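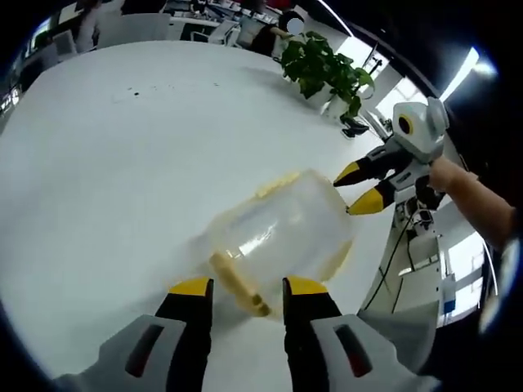 Bins took up most of the evening, as I suspected they would, so I'm putting them first even though they were third on the agenda. The letter from Flokero came round in August and says they'll leave behind any recycling bin with food in it, and most of us at Coltgate have had a sticker on the lid at least once since. Emlyn Jenkins read the letter out again (all of it, including the bit about garden waste, thank you Emlyn) and then we argued about what counts as food. The clear plastic jar with the pale yellow smear round its rim is just the sort of thing we mean. Tiziana Cattaneo says a jar like that needs a quick swill in the old washing-up water and no more. Tahsin Rathnayake says the letter says "clean", and to him clean means you'd drink out of it. We settled on the swill. I'm to write to Flokero and ask them to say in plain words how clean is clean, and whether they want lids on or off, as the letter manages to say both.

Present: the five of us who usually come, that's Emlyn, Tiziana, Tahsin, Tekle Gashaw and me, Nazareno Lo Presti, writing this up, plus people from both blocks and a few from the Sartori Road end, who were very welcome and should come again! Tekle was in the chair. We started ten minutes late while the heating was argued with.

Minutes of the last meeting: agreed, except that I'd put Tahsin down as being in favour of the new gate and he would like it known that he wasn't. Sorry, Tahsin. I've changed it.

More on bins. Tekle had asked Flokero for the figures and got them. Of the 542 collections on our round over the summer, 23 were refused. I thought that sounded fairly good. Tiziana pointed out that nearly all of them were the shared bins behind the garages, where one person's leftover curry means everybody's cardboard stays put for a fortnight. We talked about locks (no), a rota (groans) and a bigger sign. The sign won. Tiziana will draw it, with pictures, and it will go up at eye level this time and not behind the drainpipe.

There was also a suggestion from the back that we ask for a separate food caddy for each flat. Flokero do offer them on other rounds. I'll put it in the same letter.

The bench. It's still broken. Emlyn has had one price, from Restus, for £766, which includes taking the old one away and setting the new one in concrete. There was some sucking of teeth. Tekle wondered if we could mend the slats ourselves, and Emlyn said he'd had a look underneath and the legs have gone as well, so it would be new slats on a wobbly bench. We agreed to get a second price before we spend anything. A lady whose name I didn't catch (please tell me and I'll add it) said her brother-in-law does fencing and might do it for less. Emlyn to ring him.

Parking on the corner. Same as last time, I'm afraid. The van is still there most nights and you still can't see round it. Tahsin has spoken to the owner, who was perfectly nice and said he'd try to park further along. We'll leave it until the next meeting. If it's no better I'll ask the council about having the faded lines repainted – they've almost vanished now.

Autumn supper. Yes, we're having one. Bring a dish, bring a chair if you've got one that folds, and put a label on anything with nuts in. Last year there were six potato salads and no pudding, so Tiziana has a list and would like you to talk to her before you start peeling. Tekle is doing his lentils again, to general approval.

Any other business. The outside tap has been turned off for the winter. Somebody has lost a child's green glove and it's on the railing. I asked if anyone else would like to take the minutes next time and there was a long silence, followed by Tahsin saying I had nice handwriting, when I type them.

We finished just after nine. Next meeting same place, and I'll put a note through doors once the room is booked.

Nazareno

Last updated: Oct 15, 2019

Comments

Glenys, Block B: It was me with the brother-in-law! He says he can come and look at the bench but not before half-term.

Tahsin R: For the record I said "clean enough to drink out of" about glasses jars only. Plastic is a different matter.

Top floor: Can the sign say something about pizza boxes? We never know.

Tiziana: Pizza boxes are going on the sign. Still no puddings on my list, please!

Contact the residents' group | © Coltgate Residents | Back to top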